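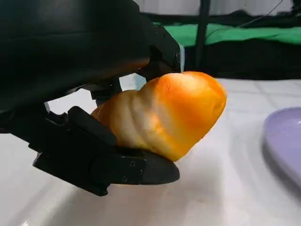
Tulell Open-Air Movies: Progress Report to the Bustos Neighborhood Arts Fund
Period covered: the first half of the season, through September
Prepared by Elba Lagos, program lead

Where we are

We are past the halfway mark and I'm so happy to be writing this one. When you approved the grant we had a borrowed bedsheet-style screen, a projector with a tired lamp and a list of places that might let us in. Now we have a proper inflatable screen, a sound system that reaches the back row, and people stopping Eulalia Salinas in the grocery store to ask what's showing next (she has started carrying the schedule in her bag).

Attendance so far has reached 3,000 across all the screenings. Our best night was the animated double feature at the Irkell ball field, where cars were parked all the way down to the creek road. Our worst was the black-and-white comedy on a Tuesday, with 53 people, and even then hardly anyone left early. Weeknights are a harder sell than we figured in the application, and we've moved the rest of the schedule to weekends.

Equipment

The screen arrived three weeks later than promised, and the first two shows went ahead on a rental. The rental came out of the contingency line. Once ours was here, setup got much quicker. The first time we inflated it we had the tethers on the wrong rings and the whole left side leaned toward the bleachers; Ulises Medina re-staked it and then wrote out a setup sheet that we now keep taped inside the lid of the blower case. With that sheet a crew of four can have the screen up and tied down in up to 40 minutes, and takedown is shorter if the grass is dry.

The blower is louder than we'd like. At Irkell it sat behind the screen on the hard path and you could hear it under every quiet scene. We tried it on a rubber mat, turned away from the crowd, and that helped a lot. Ulises wants to try a longer air tube next, so the blower can sit farther back. The tube isn't expensive and I've put it under small parts.

The projector is doing great. Colors are strong once it's fully dark, though in the early part of the season that meant starting at 9:15, too late for families with little ones. As the evenings get shorter this fixes itself, and the September shows all started before eight. For next summer we'd like to open with short films or music while the light goes, and hold the feature until the picture looks right.

Sound was the thing I worried about most, and it has been the nicest surprise! Two speakers on stands, one each side of the screen, cover the ball field. The school lawn at Kedus is wider and has a brick wall on one side that bounces everything back at you. Édgar Henao spent an evening there walking around with a playlist and found that turning the right speaker in toward the middle takes care of most of it.

Sites and permissions

Irkell ball field: confirmed through the end of the season. The parks office has asked us to keep vehicles off the infield, and we've agreed.

Kedus school lawn: confirmed, with a 10:30 p.m. finish. The school lets us use the hallway restrooms, and we pay for an evening cleaner on those dates.

Bustos market square: still waiting. The square has the best location of the three and the worst lighting, with four street lamps that can't be switched off one by one. Soledad Garrido is talking with the town about shades for the two nearest the screen. If we don't have an answer in time for the closing show, we'll hold it at Irkell.
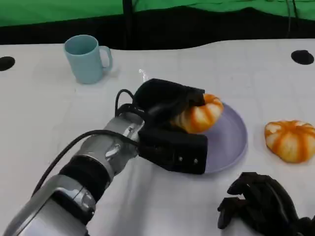
A striped orange-and-white toy pumpkin on a lavender plate.

Audience feedback

We put a short paper survey on the snack table and got more back than I expected, many with drawings on them. People like the location and the price (free!). They want more films with subtitles, and several asked for Spanish-language titles with English subtitles and the other way around. We've added two of these to the remaining schedule. The other common request was for a marked area for low chairs, since tall camping chairs in the front rows block the view for anyone on a blanket. We started roping off the front section for blankets at the last Kedus show and it worked well enough that we'll do it everywhere.

A few neighbors near the school wrote about noise. Soledad answered each of them and gave them the list of dates. We also moved the subwoofer off the stage boards, and we haven't had a new letter since.

Budget

Spending is a little under plan overall. Film licensing is slightly over, mostly from one newer title that turned out to be priced by expected audience. We've swapped a later film for one with a flat fee to even that out. The screen and projector came in at the quoted prices. Printing is well under, as the banner at the ball field does more than the flyers did. I'd like your okay to move what's left in printing over to cables and small parts. We've been repairing the same extension cords again and again and it's time for heavier ones.

What's next

Four screenings remain. We're training two more people on the projector so that Édgar can have a night off, and Eulalia is setting up a sign-up list for the closing show so we can plan the snack table and parking. The screen needs a seam check before it's packed for winter. There is a small spot near the bottom left corner where the stitching looks worn, and the supplier has told us to send photos before we try anything ourselves.

We also need a dry place to store everything. The back room at the Tulell hall is free until spring but has a narrow door, and the screen bag only goes through on its side with two people pushing. It will do for now.

Please come to the closing show if you can. Gates open at 6:30 and I'll save you chairs behind the blanket section.

Elba Lagos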